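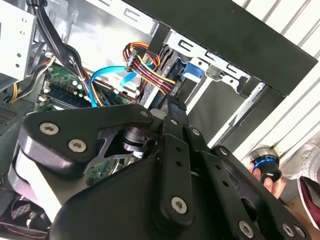 Should you keep an old desktop just because it has your files on it?
Keep the files and let the computer go, once you have two copies of everything that matters.

I spent most of August sorting out my family's digital papers, so this is a thread on how I did it. Tax returns, scanned letters, recipes, photos from four phones. I am not an IT person. I work in a print shop.

The first thing was a number. I pointed a search at every drive and got 3095 documents, not counting photos. A lot of them were the same document. After I took out exact duplicates it was 2598.

I didn't open them one by one. I sorted by size, then by year, and deleted whole groups: installers, old printer drivers, menus from restaurants that closed.
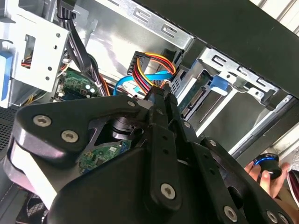

Inside the tower: drive cage, red and yellow wires.

Next, the folders. I had a very complicated system in 2014 and could not remember any of it. There was a folder called "Misc new" inside a folder called "Misc."

What I use now:

1. House. Deed, insurance, repairs, appliance manuals. The manuals turned out to be mostly useless, you can find them online, but I kept the one for the furnace.

2. Money. One folder per tax year and nothing else. If a receipt isn't tied to a tax year I don't scan it.

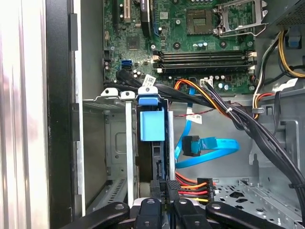 3. People. One folder per person, with birth certificates, school records, letters. My aunt Edileuza Lacerda has the biggest one because she wrote to everybody and kept carbon copies.

File names start with the year. 2009-letter-edileuza is dull but it sorts itself. I renamed 555 files this way over two weekends and then stopped. The rest get renamed when I happen to open them.

Someone asked about passwords. Three of the old spreadsheets were locked. I got into two of them with the name of our old street. The third is still locked and I've decided I can live with that – it's a 2006 budget.

On copies: one external drive in my desk, one at my cousin Juraj Brabec's place. He lives two hours away. We swap drives when we visit. Label them with the date you last copied, on tape, on the drive itself.

Cloud storage is fine too. I only use it for the House folder, so I can get to the insurance papers from my phone.

Paper: I kept the originals of anything with a seal or a signature. Everything else got scanned and shredded. If you scan letters, do both sides. I had to go back and redo a whole shoebox.

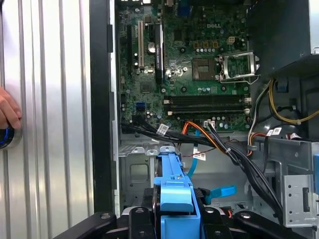 Orero, 20/10/2022

Adding to this because people are still replying.

Milagros Huanca asked what I did about email. Very little. I searched for attachments from family, saved those to the People folder, and left the rest alone.

Several of you asked if old file formats open. Almost all of mine did. The ones that didn't were from a greeting card program. I found printed copies of those in a drawer – scanned them, done.

And yes, I check the copies. Twice a year I open ten files from each drive, picked from different folders. Next check is in the spring.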